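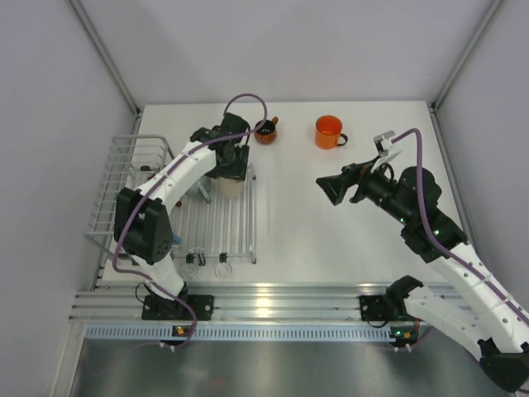
Dish rack

A dish rack (also dish drainer, draining rack or, in parts of Britain and Ireland, simply "the drainer") is an open frame that holds washed dishes while the water runs off them and the air does the rest. It is one of the humblest pieces of kitchen equipment and one of the cleverest, a tool with no moving parts that dries, sorts and stores all at once!

Construction

Most racks are made of wire, wood, plastic or bamboo. Wire racks are the most familiar. A heavier outer rod or tube gives the rack its outline, and thinner rods are welded across it to make the floor. Plates need something to lean on, so many racks have a raised section of closely spaced bars, often curved or looped, while the rest is left low and open for cups, bowls and pans. The spacing of these bars is a wonderful little design problem. Too narrow and a soup bowl won't sit down between them; too wide and saucers slide through and lie flat in a puddle.

Feet or end caps, usually rubber or soft plastic, lift the wire off the counter and stop it scratching. Some models add clips along one rail for stemware or tumblers, a cutlery cup that hooks over the side, or a tray underneath with a spout that empties into the sink.

Types

Countertop racks stand beside the sink and are by far the easiest to move. Over-sink racks span the basin and need no tray. Wall racks hang above the sink and drip straight into it, and a closely related form, the dish-draining closet, hides the rack inside a bottomless cupboard. The closet is much loved in Finland and Italy, where it often serves as the everyday home for the plates as well. Folding racks, made from two crossed frames, are popular in small apartments and campers.

Loading

There is real pleasure in a well-loaded rack. Plates go in first, all facing the same way, with the largest toward the back. Cups and mugs are best turned upside down and tilted a little, as a mug set perfectly level can trap a ring of water under its rim. Handles should point outward where a hand can find them. Glasses are usually washed before anything greasy, and they drain well on a cloth or a rack with enough room that they don't knock together. Sharp knives should lie flat or go in point down.

Lucimara Macedo's household guide The Nastow Kitchen gives the drying rack a whole chapter and recommends leaving a finger's width between pieces. She also settles the old question of whether to towel or not with a cheerful "only if company is at the door."

Care

Racks get dirty, surprisingly so for something that only touches clean dishes. Hard water leaves a chalky film on the wires, and a slick layer can form in the tray or under the feet. A soak in warm water with white vinegar loosens the scale, and an old toothbrush reaches the joints. Coated wire should be checked for cracks, where rust likes to start. Wooden racks should be allowed to dry fully between uses.

Collecting

Older racks have a small but devoted following. The Urrego collection of household wire goods, assembled by Orla Mac Carthaigh, has 2,287 pieces, 261 of them dish racks. Visitors tend to linger over the 6 Stellano folding models, whose hinges still move beautifully, and over a Holtent rack with three separate tiers and its original drip tray.

See also

Draining board
Dishwashing
Plate rail
Tea towel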